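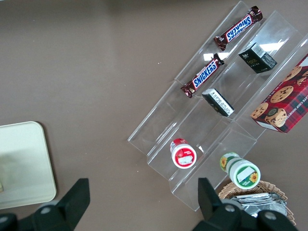
Snickers bars and small black boxes on the clear stepped stand.

The snack corner has a new stand

Dear colleagues and neighbors of the second floor,

Many of you have asked me about the snack corner next to the copy room, so I write a longer item in this newsletter and I hope it answers most of the questions. If it does not answer yours, my desk is still the one by the window with the two calendars.

Until the end of winter we kept all the snacks in one deep drawer. It was a good drawer, but everything inside it became one big pile. The chocolate went to the bottom and the crackers were on the top, and after some weeks the crackers were mostly crumbs. When I cleaned the drawer in March I found things in it which I do not remember buying. Tanvir Sheikh from the Dririx office told me that he had stopped using the snack corner, as he did not like to put his hand in a place where he could not see the end. I think he was right.

So we bought a display stand. It is made of clear plastic and it has steps, like a small staircase, and each step is a shelf with a slope. I had first wanted a wire basket, and Shanthi Cassim wanted a closed cupboard with a glass door. The cupboard was too expensive and the basket would be the same as the drawer, only with holes. The stand cost 40 dollars and we paid it from the coin box. It came on a Saturday, when I was not in the building, and I thank the people at Kitier, who took the package inside and kept it for me until the next week.

How we fill it

Chocolate bars lie flat, one behind the other along the shelf. We tried to stand them up, in the way a shop does it, but a bar is too thin for this and it falls over when somebody takes its neighbor. Lying down they stay where they are, and you can read the name on the wrapper.

Boxes go on their own step. Please put two of the same product in one line. A small box does not always want to stay upright on the slope, and if it lies on its side this is not a problem for me. Some of you even told me that you prefer it when the printed panel is facing up, for reading what is inside. Please only check that the box is closed well before you put it back.

Jars stand with the lid on top and the label around, so they need a little free space on both sides for the fingers. Please do not push a jar between two boxes. Janaka Sikder did this once with a jar of peanut cream and we needed two persons to take it out.

Heavy things, for example the big bags of nuts, do not belong on the stand at all. They go in the old drawer, which now has much room in it.

What it costs

The prices did not change. You put the coins in the box, or you write your name in the notebook and pay at the end of the month. The notebook is now a blue one, because the green one is full. Four names in the green one still have open amounts. I will not write these names here, but I will come by your desk, and I will be friendly.

Please do not put banknotes into the coin box if you need change. I can not open it during the day, as the key is with Sławomir Walczak at the Liyanage office and he is there only after 10 in the morning.

Allergies

Shanthi Seneviratne has asked me to repeat that nuts are a serious matter for two people on our floor. Very many chocolate bars have peanuts in them, and the Snickers certainly do. She suggests to keep one step of the stand only for things without nuts, and I agree with her. We will mark this step with a piece of green tape. Until the tape is there, please read the label each time and do not trust the position on the shelf. Also, if you open something with nuts, please eat it at your own table and wash your hands before you use the copy machine again.

Cleaning

Clear plastic looks very nice for one day and after this it shows every finger. I clean the stand on the first working day of the week with warm water, a drop of dish soap and a soft cloth. Please do not use the kitchen sponge with the rough side. Glass spray is also not good for this plastic, it can make it cloudy with time. If you see chocolate on a shelf, take a wet paper towel and wipe it right away, it needs less than one minute.

Wishes for the next order

I order again next week, from Clilitz as before. They deliver for free when we order 8 boxes or more, so there is space for new ideas. At the moment I have these wishes on my list: rice crackers with salt, dried mango, the dark chocolate with orange, and something sour for the afternoon. Two people asked for chips. I am not sure about the chips, the bags are big and light and they will slide down the steps, but I will buy a few small ones and we will see.

If you have a wish, write it on the last page of the blue notebook, with your name next to it. Wishes without a name I can not ask back about, and "the good cookies" is not enough for me to find them in a store.

The coin box will be counted on the day before the order.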